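Boards > Student Builds > Haldane Robotics Club > Fridge task
Started by prornlow_kid, November

We have to hand in 200 demos of getting things in and out of the fridge for the Drosgate challenge. I'm on 23. My forearm has resigned. The rules say "a variety of household objects," and so far our variety is a cardboard box and a bin.
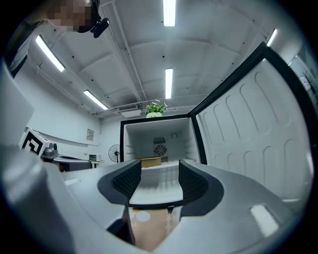 Anyway, my question is whether you start each demo from the same spot. Kirstin MacBrayne says yes, line up the gripper, breathe out, go. I say the robot will then learn to open its career from one exact square of floor and panic everywhere else.

drillow_fan
Kirstin is right. Get one boring start working, then get fancy. We moved around from day one last year and our policy learned to hover. Very peaceful to watch, scored zero.

prornlow_kid
How many demos did you have?

drillow_fan
30. Don't look at me like that.

haldane_m
So your proof that variety is bad is that you had 30 demos. Vary the start, vary the height, come in low sometimes. The low ones are a pain with the shelf rack and the side walls, but a fridge is mostly side walls.

prornlow_kid
Tried a batch with the bin, two grippers going. The bin is wider than I gave it credit for, so you have to commit to a rim early or you just end up pointing at it. 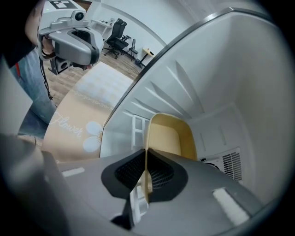 Kirstin MacBrayne would like it noted that she said same start for the first 50 percent, then spread out. She also wants failed grabs kept in their own folder and not renamed "final_good," which is how our folder got to 3723 files with no survivors anyone trusts.

haldane_m
Fine, I can live with half.

drillow_fan
I can't, but I'll read the results.

prornlow_kid
Half it is. Back at 4 pm, bringing a mug for variety.

Last updated: November, 9:40 pm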